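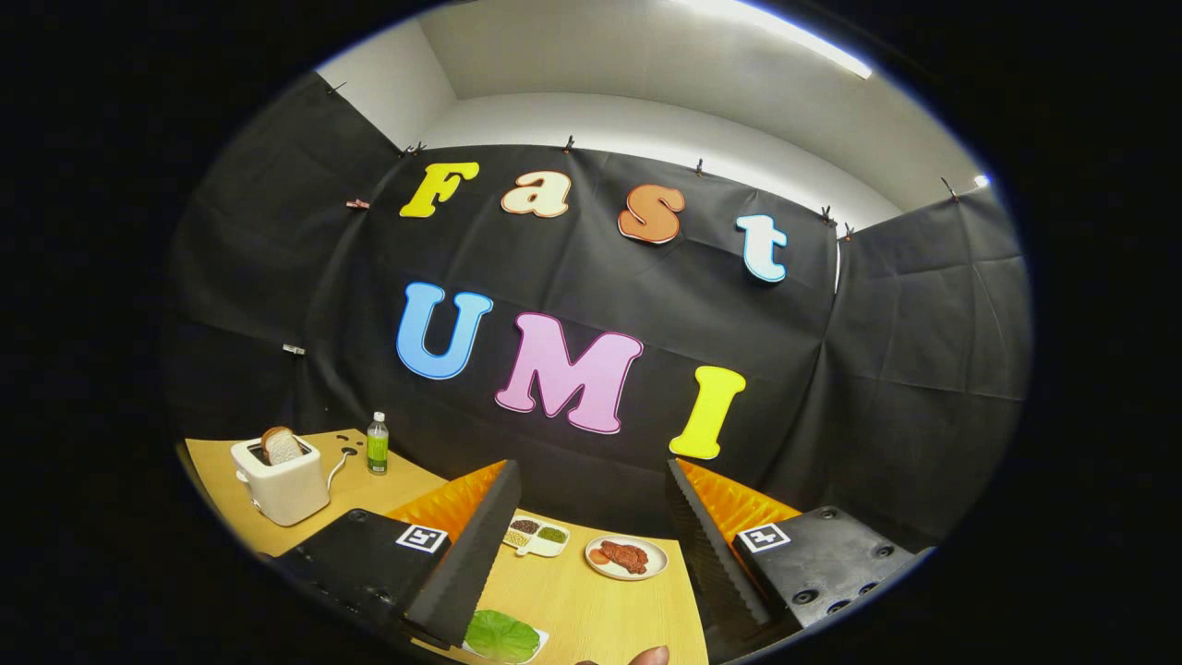 How to test if a machine can make breakfast in your kitchen

Written by Slamet Rondonuwu for the Talebi home automation pages
August 8, 2018

Every few months a reader writes to me and asks if a robot can already do the small work of the kitchen. Usually they have watched a film of an arm which takes bread from a toaster, and they want to know when they can buy it. My answer is still no, but this answer is not very useful. It is better to learn how to test the question by yourself, on one small job, so that you can judge the next film you see.

In this tutorial we use breakfast. You can follow all of it with a simple arm of five or six joints and a two-finger gripper. If you have no arm, do it with a pair of kitchen tongs held in one hand. I mean this seriously. The tongs will teach you most of what the arm has to learn.

What you need

A table which does not move when you lean on it
A toaster, the plain kind with two slots
Sliced bread, or a piece of foam cut to the same size
A small plastic bottle with a cap
A small dish with sections, and some seeds or dry grain
Two flat plates
A toy steak or another piece of toy food
One big leaf of salad
Soft tips for the gripper, if you can get them
Paper and a pencil

For the background, hang dark cloth on the three sides which the camera looks at. Clamps from a hardware shop hold it well enough. In our workshop in Trelcombe we first worked in front of a window, and in the afternoon the arm lost the white plate completely, so please do not skip the cloth.

Step 1. Write the job down in small pieces

"Make toast" is not one job. Write every movement on its own line. Put the bread over the slot. Lower it. Let go. Push the lever. Wait. Take hold of the bread. Lift it. Turn. Put it on the plate. Open the fingers.

When Izzati Tuhumury did this for the first time she left out "let go", and her arm pushed the lever with the bread still in its fingers. It is easy to forget what our own hands do without asking us.

Step 2. Start cold

Keep the toaster unplugged for all the first tests. Lay the cord behind it, so that the arm does not pull it. A gripper with rubber or foam tips should never go near a hot slot, and neither should your fingers. If you later want to work with heat, you need metal tips and a person at the switch the whole time.

Step 3. Begin with the bottle

The bottle is the easiest object on the list. It stands up, it has nearly the same shape from all sides, and if you press it a little too much it forgives you. Take it, lift it as high as your hand is wide, and put it back in the same place. Do this until you have 5 good tries one after another. If you cannot get them, the fault is probably in the position of the camera or in the table, and there is no sense in going further.

Opening the cap is a different matter. It needs one hand to hold and another to turn, so leave it for the day when you have a second arm.

Step 4. Bread

Fresh bread bends and toasted bread breaks. The same grip is wrong for one of them. Close the fingers slowly on the part which stands out of the slot and stop when they touch both sides. Then pull straight up. If the wrist turns even a little, the slice catches on the slot and the toaster comes up with it – ours did this many times, and once it went to the floor.

Soft fingers with ridges help here. They give way before the bread does. But do not trust them for exact placing, because they bend sideways also.

Step 5. Plate, meat and leaf

Moving a toy steak from one plate to another is good practice. It is firm and it has a rough surface which does not slip. Real meat is wet and heavy on one end, so a good result with the toy says only a little about dinner.

The leaf is worse. It lies flat, and two fingers coming from above find nothing to close on. Try to take it by the thick part of the stem. Kartini Liew has the best method I know: she pushes the leaf to the rim of the plate, so that it stands up a bit, and takes it there.

Step 6. Seeds

Do not try to pick them up. Give the gripper a spoon, fix the spoon with tape, and practise pouring from it into an empty section of the dish. Put a tray under everything before you start.

Step 7. Keep an honest record

For each movement do 100 tries, if you have the patience, and write down every failure with one or two words. "Slipped", "missed", "broke". Count a try as good only when no person touched anything. In the test of the Jinelach arm we had to repeat one whole day, because somebody was moving the plate back to the centre after each try and did not think of it as help.

How to read your results

If the arm does one movement well 9 times from 10, this sounds good. But breakfast has ten movements or more, and the failures add up, so most of your breakfasts will have something wrong in them. In a shop-floor job the part comes always in the same place, and that is why machines work there already. At home the bread is thicker on one day and the plate is where your child left it.

When you finish, move the toaster the width of two fingers to the left and run everything again. Send me the second result also. I am more interested in that one.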